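## 4. Laying out small electrical parts for bench inspection

Issue date: 19/09/2026. Replaces the issue dated May.

This section covers the preparation of the Flomness bench mat and the placing of loose electrical parts on it before visual inspection. It does not cover electrical testing. Testing and tagging are in section 6 and must be done by a licensed person.

**CAUTION:** All parts in this section are handled unplugged. Do not connect any part to a supply while it is on the mat.

### 4.1 Items required

- White-topped table, wiped and dry
- Brown Flomness mat sheet, cut from the 3,100 mm roll
- Dry lint-free cloth
- Steel rule
- Sukano inspection cards, one per part
- Tray for rejected parts

The mat is matte on both faces and either face may be used. The brown surface gives good contrast with white, green and yellow mouldings. Parts with dark housings are harder to see on it and should be inspected on the reverse of a Rissanen card sheet – see section 4.5.

### 4.2 Fitting the mat

1. Clear the part of the table to be used for inspection and wipe it with the dry cloth.
2. Lay the mat with its long edge parallel to the front of the table.
3. Leave a border of bare table at the left, right and front. A border of 60 mm is enough for the cards.
4. Press the mat down from the centre outwards with the flat of the hand.
5. Check the far edge. Slight wrinkling here is acceptable provided that no part will be placed on it.
6. If the mat lifts at a corner, turn it over and repeat step 4. Do not tape it.

**NOTE:** The sheet marks easily if it is folded. Store it flat or on the roll.

### 4.3 Placing the parts

1. Place the largest part first. For a mixed batch this will usually be the power strip.
2. Set the strip in the centre of the mat with its long side parallel to the front edge and its outlets facing up.
3. Lead the cord away from the end of the strip in an easy curve. Do not bend it back against the housing.
4. Gather the spare cord into a loose bundle and lay it on the mat. Do not tie it tightly, and do not wrap it round the strip.
5. Place small parts around the strip, well clear of it and of each other. The minimum distance between any two parts is 152 mm.
6. Place switches on their base with the lever up. A switch need not be square to the mat; the inspector will turn it by hand.
7. Put the Sukano card for each part on the nearest bare border, printed side down.

Parts are entered on the batch sheet in the order they are placed. The power strip is therefore always line 1, and the switch on the yellow base, placed toward the back on the left, is line 2. If a part is moved after entry, leave its line number unchanged.

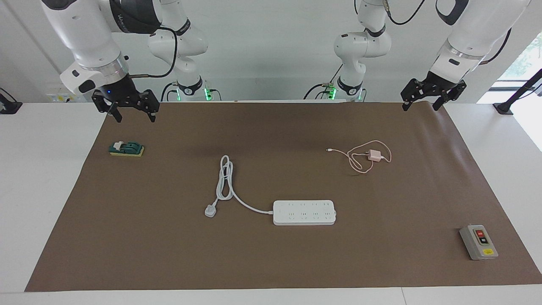

One reader of the May issue objected that a loose bundle takes up too much of the mat, and asked whether the cord could be left hanging over the edge instead. The weight of a hanging cord and plug can drag a light strip across the sheet, and the sheath is then not visible along its whole length. The bundle stays on the mat. Where space is short, reduce the number of small parts in the batch.

The same reader wrote that the spacing in step 5 seemed generous for a part as small as a switch. It is set by the hand, with room for the fingers on all sides, and applies to every part regardless of size.

### 4.4 Visual inspection

Inspect under even light. Move the lamp if the white mouldings show glare.

1. **Power strip, top face.** Look along each row of outlets for cracks, heat marks and foreign matter. On a strip with its outlets in four pairs, work one pair at a time from the cord end. Do not probe the openings.
2. **Power strip, ends.** Check that the end walls are closed and that the cord entry is tight. Reject the strip if inner insulation can be seen where the cord enters.
3. **Cord.** Open the bundle and pass the full length through the fingers. Reject for cuts, flattening, stiffness or tape repairs. Bundle loosely again.
4. **Switch.** Hold the base and work the lever through its full travel 20 times. Reject if the lever sticks or does not return to the same position.
5. **Switch base.** Check for splits at the fixing points and for a loose body.
6. Mark the card and return it to the border, printed side up.

**CAUTION:** A part with scorch marks or a burnt smell goes straight to the reject tray. Do not clean it first.

### 4.5 Variations

*Dark parts.* Lay the Rissanen card sheet white side up over the mat and keep the same spacing.

*Long strips.* A strip too long to leave a border at both ends may be laid corner to corner. Small parts then go in the two free corners only.

*Parts without a flat base.* Use the Morkance foam block. Keep the block off the wrinkled edge – it rocks.

### 4.6 Clearing the mat

1. Remove the small parts in batch sheet order, each with its card.
2. Lift the power strip and its cord together, one hand under each.
3. Shake the mat over a bin and wipe it with the dry cloth. Do not use solvent or water.
4. Replace the sheet when the surface is torn or when the wrinkles reach the area used for parts.
5. Sign the batch sheet and file it with the cards. Rejected parts remain in the tray until section 7 has been completed.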